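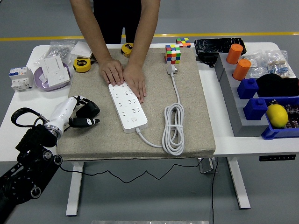 *Power strip on the felt board, cord coiled and tied.*

## Bench notes: power strips, cords and the felt board

The parts bench at Draston has been in use since January, and most of the questions sent in concern small electrical items: how to lay them out, how to coil a cord, what to check before a strip goes back on the shelf. The notes below cover the current practice at Draston and, where it differs, at the Morris site.

### Work surface

Strips are laid out on the felt-covered board in the center of the table. The felt keeps a plastic housing from sliding on the white tabletop, and it prevents scuffs on the underside. A long strip should be placed diagonally. Laid straight across, it leaves too little board for the coiled cord and plug, and a plug hanging off the side will slowly drag the rest with it.

Press the strip flat with both hands, spaced apart along its length. A housing that rocks under pressure is either warped or has a raised screw or foot on the back. Turn it over and look before doing anything else. Rocking strips are set aside and tagged, and they do not go into general issue.

### Inspection

All inspection on this bench is done with the strip unplugged. The plug stays on the board, in view, until the item is put away.

1. Look along the row of sockets for discoloration, cracks and foreign material. Multi-pin openings trap more debris than single-pattern ones.
2. Press the switch button several times. It should travel evenly and stay where it is put.
3. Flex the cord gently at the point where it enters the housing. The jacket should not pull back or show the conductors.
4. Check the plug for bent or loose pins.
5. Write the result on the tag. Initials are enough.

The Mikix label stock has been replaced with a narrower one that fits around a cord without folding over the adhesive. Please use up the old rolls on boxes. The adhesive on the old stock leaves a residue on white plastic that takes solvent to remove, and several sockets were marked that way last season.

### Coiling

Coils should be loose enough that the cord lies without a twist. Start at the housing end and leave a short straight run before the first turn, so that the entry point carries no bend. Leave a second straight run at the plug end. Secure the coil with one tie, snug but not tight – a tie that dents the jacket is too tight.

Do not wrap the cord around the strip. This was standard at Morris until recently and accounts for most of the failed entry points in the last check, in which 89 strips were looked at and four were scrapped. Two of the four had been wrapped for storage with the first turn directly against the housing.

For shelf storage, the coil is laid beside the strip with the plug on top. The bins ordered from Drokness are 90 cm long inside and take the longest strips we hold, with almost no room to spare. Anything with a larger plug goes in crosswise on the upper shelf.

### Other items on the bench

Wall socket panels are kept in the lavender bowl at the left of the table. Stand them tilted so the front can be seen without lifting them out. Circuit breaker modules stand next to the bowl with the toggles facing up. They should not be stacked, as the toggles take the load.

Small metal parts stay in clear bags. Blue and white electronic components have their own bag on the right side, and the two should not be combined even when both are nearly empty. Sorting them again costs more time than the bench space is worth.

Tape measures belong to the left of the board. Both are yellow, and the one with the black center label is the one to use when a length is going to be recorded. Retract the blade fully before setting either one down on the felt – the hook catches in the surface and pulls fibers.

The gray stepped block is for the orange cylinders and the blue knobbed blocks. Cylinders go on the upper level, blue blocks on the lower ones. Return them to the block after handling.

The Rubik's cubes may stay at the top edge of the board, provided they are clear of the cord.

### Supplies

Cord ties are low at Draston and a new bag is on order. Until it arrives, reuse ties from scrapped items if the closure still holds. Morris has spare felt and can send a piece cut to board size on request. Requests for the next delivery should be written on the sheet by the stockroom door before noon.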